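Fillano FAQ

Last updated 29 August 2018

I get the same handful of emails every week, so I've put the answers on one page. If yours isn't covered, write to me and I'll add it (eventually!).

What is Fillano, in one breath?

It's a small bit of software that sits between your wrist camera and your arm controller and decides where the gripper should go next when it's close to something. I wrote the first version for opening cupboards, and that's still what it does best. It doesn't plan the big move across the room. You need something else for that, and most people use Wuleck, which is Kiyoshi Fukuda's planner and a lovely thing to work with.

Who's behind it?

Me, mostly. I'm Hatsue Hosoda and I look after the perception side and this page. Kiyoshi wrote the hand-over code between Wuleck and Fillano, and he answers the planner questions much faster than I do.

Do I need a depth camera?

No. Plain colour is fine. If you have depth you can feed it in and the distance guess gets steadier, but close up a lot of depth cameras go blank anyway, so I never wanted to rely on it.

Why does the tracker lose its lock when I get close to a door?

This is the big one, and I've had more mail about it than everything else put together. 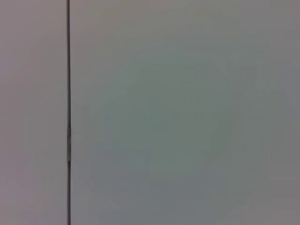
Fillano follows a surface by picking out little patches of detail and watching how they slide about as the wrist moves. From across the room there are plenty: handles, corners, worktops, a mug someone left out. Get in close to a plain pale door and they all drop out of view, and you're left with a matte surface and whatever the light is doing to it. The soft greenish patch on the wider panel is a good example of what catches people out, because the old tracker would happily try to hang on to something like that, and it has no edges to hang on to! The dark line between the two panels is the thing you want. It tells you very well where you are from side to side and whether you've got a bit of roll. It tells you next to nothing about up and down, as one stretch of it looks much like another, so the little metallic fitting in the gap is worth its weight in gold. Turn on seam mode and Fillano will look for the line first and then for anything along it that breaks it up.

How do I turn on seam mode?

Set seam_mode to on in your settings file and restart. It's off by default, as it does daft things with tiled walls (every grout line looks like a door to it). There's a second setting, seam_min_length, which is in pixels. I keep mine at 528. If your camera gives a smaller picture than mine, bring it down or it'll never find a line long enough.

What if there's nothing along the seam at all?

Then Fillano marks the up and down direction as unsure and holds the last height it trusted, using the arm's own joint readings. You'll see the vertical bar in the viewer go amber. I'd move slowly while it's amber. If it stays that way for more than 2 seconds the controller stops the arm and asks the planner to back off and take another look.

Can I make that wait longer?

Yes, it's hold_timeout. I wouldn't go past 9. The joint readings are fine for a short while, but if your arm sags a bit under load, as mine does, the error creeps up.

The log says "texture low". Is that a fault?

Nope, just a note. It means the score for usable detail has dropped under 700. Plenty of ordinary kitchens sit below that the whole time you're near the doors. If you get it while looking at a cluttered shelf, check your focus.

Does it matter that my picture looks blocky?

A bit, yes. Heavy compression puts faint squares across plain surfaces, and the tracker can mistake their edges for real detail. Turn the quality up if your network can take it. If it can't, set block_filter to on, which throws away anything that lines up with the compression grid. It costs you a little speed.

Will it work with my arm?

I test on an Arai and Kiyoshi tests on a Zokberg. Anything else that takes velocity commands ought to be all right, and I've had happy emails from people using arms I'd never heard of. Position-only arms work too, but they judder when they get close and I haven't found a cure.

Where do I send bug reports?

To the mailing list, please, with the log and a short recording from the wrist camera. A recording is worth ten paragraphs to me. The fix for seam mode losing track on a slight tilt went out in June, so update before you write in about that one.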